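What I Learned From Moving Four Times With the Same Table

The table is oak, or so the man at the yard sale in Caltville swore, and it has now lived in four apartments, which is more loyalty than I have gotten from any landlord. It seats six if everyone likes each other. It weighs as much as a pony. Every time I move I tell myself I am going to sell it, and every time I end up at the bottom of a staircase in July, holding the heavy end and reconsidering my life.

I moved again last month. The new place is the top floor of a building on the hill behind the Praleo bakery, and the rental listing described the stairs as "charming." I would like to warn other renters about this word. Charming stairs turn. They turn once at the landing and then again, for fun, right before the door.

So this is a post about moving, written by someone whose back still makes a noise.

Get a real quote

I called two companies. Rizzi sent a polite person with a tablet who walked through my rooms, opened one closet, closed it quickly, and gave me a number that made me sit down. The other place, Lakum Moving, quoted me $772 over the phone without asking a single question. I took the $772. You already know how this paragraph goes. There was a stair fee. There was a fee for the second turn in the stairs. There was something on the bill called a "long carry," for the distance between the truck and the front door, a distance they had chosen themselves when they parked.

I still came out ahead of Rizzi, by about the price of a sandwich.

Stop keeping boxes of cords

I own a box labeled CORDS, GOOD. I also own a box labeled CORDS, and I have never opened either one except to put in more cords. Both made the trip. They are in the hall closet now, one on top of the other, where I can be annoyed by them on my way to the vacuum.

The same goes for books I was going to read when things calmed down. I did get rid of 30 of those, and I was so pleased with myself that I stopped at the used bookstore on the way home from the donation bin and bought a few more.

Look at your furniture from the wrong side

I had eaten at that table for years and could not have told you how the legs were attached. If you asked me I would have said "firmly." Then I was lying on the living room floor with a flashlight in my teeth, looking for bolts, and finding instead two pieces of gum that I am choosing to blame on the previous owner.

Get under there before moving day. Find out what comes off and what only looks like it does. Put the bolts in a sandwich bag, tape the bag to the thing the bolts belong to, and write on the bag even though you are certain you will remember. I have a jar of hardware from my second move and could not match one piece of it to anything I own.

From down there a table is mostly a ceiling with legs, and the chair you trip over every morning gets a lot more impressive.
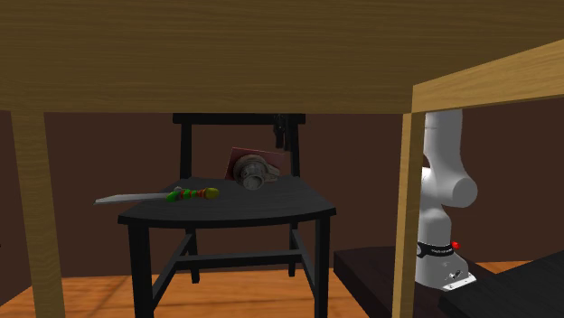
Feed people before you ask them to lift

In my twenties the deal was that friends would move you for pizza. This deal has expired. My friends have knees now. They have opinions about knees. If you want help from anyone over a certain age you need to offer breakfast, decent coffee, and a job that involves standing in the truck and pointing.

I made egg sandwiches. They were gone by eight in the morning and so, in spirit, was half the crew. The half that stayed carried every lamp I own, one at a time, with great care, and then asked whether there was more coffee.

Do the bed first

I say this after every move and I have done it exactly once. You will not feel like making a bed at eleven at night. You will sleep on the mattress under a coat, with a bath towel for a pillow, and you will wake up not knowing which city you are in. Sheets go in the clear bag. The clear bag rides in the car with you.

Also in the car: toilet paper, a lamp, scissors, one pan, and whatever you drink in the morning. I packed the scissors in a taped box. I opened that box with a house key, swearing, and found them on top.

Where things stand

It has been almost 30 days. I have a shower curtain and a favorite burner. The downstairs neighbor has introduced himself, mostly by way of his trombone. The table made it up both turns after we took the legs off, and it now takes up so much of the kitchen that I have to go around it sideways to reach the fridge.

There are still six boxes in the bedroom. One says KITCHEN, one says MISC, and the rest say MISC 2. If anyone finds the can opener, it's in there.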